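Report the Resets

Most papers on robot grasping give one number, the success rate, and I think we should stop accepting it alone.

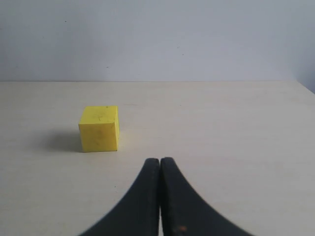 Take the cube task we ran at Borkside in February. The policy was trained on 400 demonstrations and tested over 64 trials. I could print the success rate and leave it there, as the Ilmont paper did with a very similar setup. What a reader would miss is how the cube got back to its starting place between trials. In our case a person put it there by hand, and people are tidy. They set a block down nearly square to the robot, in the part of the table they find easy to reach.

When we went through our own start positions, most fell inside a patch 15 centimeters wide. A policy can learn that patch very well and still know little about the rest of the table.

The fix costs 2 extra columns in a results file: where the object started and how it was turned. The group behind the Serkurar benchmark objects that this makes papers longer and harder to compare. I don't find that convincing. A plot of start positions takes up less room than the usual drawing of the network – and it tells me more about whether I can expect the same result on my own table.

We have added the columns to our files and will rerun the cube task with positions drawn by a script.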